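Review of the Kandley Gripper and Camera Kit for Small Robot Arms

Student project report
Authors: Mimoza Vukčević and Fatos Spahić
January 10, 2023

Introduction

Our department owns a robot arm which was bought for teaching, but it came with no hand and no eyes. Students could move it from one point to another, and after one lesson they were bored. In April our supervisor asked if we could find a ready kit that makes the arm able to pick up everyday things, and write an honest review of it before the department buys more of them.

We chose the Kandley kit, which is sold by a shop called Lurwood. The price was 1599 euros with delivery to Bratidport. This is a lot of money for a school, so the main question of our project was simple: can a second-year student, with normal knowledge of programming and no help from the seller, use this kit for a useful exercise?

What is in the box

The kit has a gripper with two fingers, a small camera, a bracket to put the camera on the wrist of the arm, a set of cables and a paper guide. The software must be downloaded after you make an account. The zip ties were not in the box and we bought them ourselves. You will need many of them.

The parts came well packed. The fingers can be changed, and the shop sells other shapes, but we tested only the flat ones.

Mounting

The gripper went on the wrist without problems. The bracket for the camera was more difficult. The guide shows it from one side only, and we mounted it the wrong way round the first time, so the camera looked at the wall. When we turned it, one of the screws was hard to reach with the tool from the kit. A longer tool from our workshop solved it.

The cables are the weakest part of the design. They run outside the arm and you must decide yourself how much free length to leave near the wrist. If the cable is too tight, it pulls the connector when the wrist turns. If it is too loose, it hangs down and can touch the table or the object. We changed this several times and we are still not fully satisfied. We advise the next group to turn the wrist by hand to both ends before they close the last zip tie.

Software

The program has a window with the camera picture, a list of saved positions and a button for opening and closing the fingers. A beginner understands it quickly. It is also possible to write scripts, and for our work this was the more important part.

The documentation for the scripts is uneven. The chapter on moving the gripper is good, with short pieces of code that we could copy and run. The chapter on the camera is only a list of function names. We wrote to the support of Lurwood and got an answer from a Mr Dimitriou, who was friendly and sent us a longer version of the chapter. We asked why it is not on the website and he said it will be there in the next version.

One fault cost us a full session. After the computer goes to sleep, the program shows the last camera picture as if it was live. The arm then moves to the place where the object was before. There is no warning on the screen. We now restart the program each time we come back to the laboratory.

How we tested

We made 741 attempts to grasp, in 13 sessions. We used seven objects, from a soft sponge to a full drink bottle. Every object was placed by hand on the table, in a position that the program did not know before. The script looked for the object with the camera, moved the gripper next to it and closed the fingers. We wrote down if the object was lifted, if it was lifted and then lost, or if it was not lifted at all.

Fatos placed the objects in the first half of the sessions and Mimoza in the second half. We did this on purpose, so that the habits of one person would not decide the result.

Results

Boxes and other things with straight sides were the easiest. The flat fingers have a big contact area there and a small error in the angle does not matter much. The sponge was also easy, even when the gripper came a little from the side.

Bottles were the hard case and we spent the most time on them. A clear bottle is difficult for the camera. The program often found only the label and took it for the whole object, and then it planned the grasp too high. We wrote a small correction that moves the target down to the lower part of the bottle, where the weight is. After this correction there were clearly fewer falls, but the approach must be slow. If the finger touches the bottle at normal speed, it pushes it away before the grip is closed.

Light was also important. In the afternoon the lamps made reflections on the plastic, and the camera lost the bottle more often than in the morning. We did not have time to measure this properly, so please take it as an observation only.

Would we recommend it?

Yes, with conditions. The gripper is solid and it worked in all sessions without repair. The camera is good enough for objects that are not transparent. The price is fair if the kit is used by several classes, but too high for one project. The department should ask for the longer documentation at the moment of the order – do not wait until the first problem. We would also ask Lurwood for a second bracket screw set. One of ours was damaged while we were turning the camera.

For a group of beginners we suggest to start with boxes and go to bottles later.

Appendix A. Bottle test

The gripper at the lower part of a Mirinda bottle, with the small grey camera on its bracket at the wrist. The free loop of cable that we discuss in the part about mounting hangs down to the table.

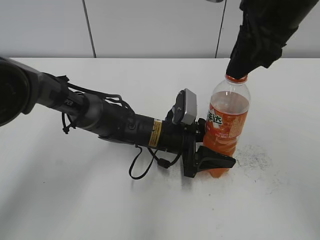
Appendix B. Files

The scripts, the correction for bottles and the table with all attempts are in the project folder of the department, under the name kandley_review. The longer camera chapter is in the same place, with permission of the shop. Questions can be sent to either of us until the end of the school year.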